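Mornau Road Workspace Association
Minutes of the members' meeting, 14 February 2025

The meeting opened late, the previous users of the room having taken a relaxed view of the clock. The January minutes were approved with one correction: the Skokow invoice was for 44 patch cables, as ordered, and the word "allegedly" was struck.

Matters arising. The label printer is still missing. Members were again invited to look in their own bags.
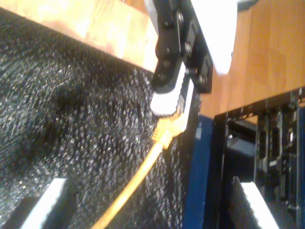

ITEM 3 -- CABLES

It was agreed that orange is for the workshop and yellow is for the office. A proposal to add a third color for guests was heard in silence and withdrawn. Cables with a broken clip go in the bin, and the practice of returning them to the drawer "for emergencies" is to stop. The budget for replacements was set at $70, against one vote.

ITEM 4 -- THE SMALL RACK

The rack holds the Netgear switch at the top with the Dell server directly beneath it. The shelf below them is empty, and four members had plans for it. The meeting ruled out the kettle.
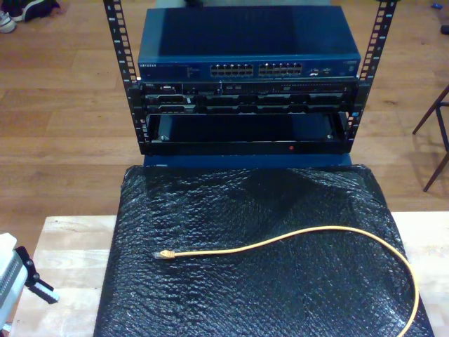 There was a longer discussion of where the rack should live. The table was felt to be a table, and the bubble-wrapped box was not accepted as furniture. Cirillo has quoted for a wall bracket with a lead time of about 21 days. Trestamus was cheaper but did not say what for. Cirillo was approved.

ACTIONS
Order the bracket.
Sort the cable drawer by color.
Find the label printer, or stop minuting it.

Any other business: none that could be repeated. Meeting closed.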